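Pititz Sportsbook review: good lines on the small stuff, slow on the payout

I opened an account at Pititz in July, mostly for baseball totals and a few props, and I've now put 56 bets through it. My deposits came to $201. I've used Cistness for years, so that's what I compare it to.

The sign-up took 6 minutes. You upload an ID, set a deposit limit and you're in. The limit can be lowered right away but takes a full day to raise, and I think that's fair.

Lines on the main markets are no better than anyone else's. Props are where Pititz does well. Strikeout totals go up early in the morning, hours before Cistness posts them, and they don't move much until lunch.

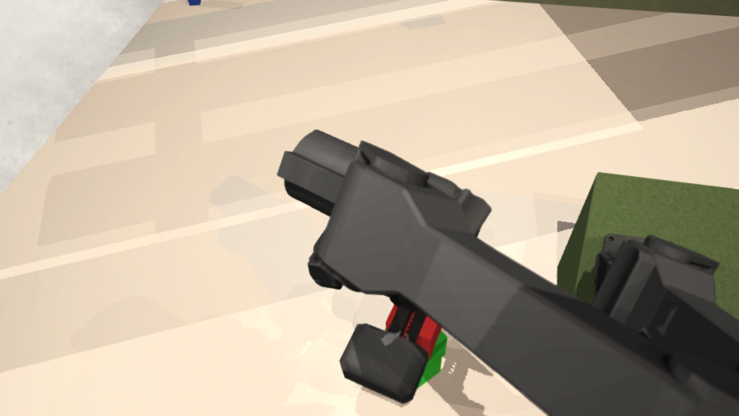

Live betting is weaker. The app locks the market after nearly every pitch, and twice my bet was rejected and offered back at a worse price. If you bet mostly in-game, I'd look at Esum first.

I asked for a withdrawal on a Monday and it took 4 days to reach my bank. Support answered my chat quickly but only told me to wait. Cistness pays me overnight.

The welcome bonus has a rollover that applies to deposit plus bonus, so read the terms before you take it. I skipped it.

I'm keeping the account for props - everything else stays where it was.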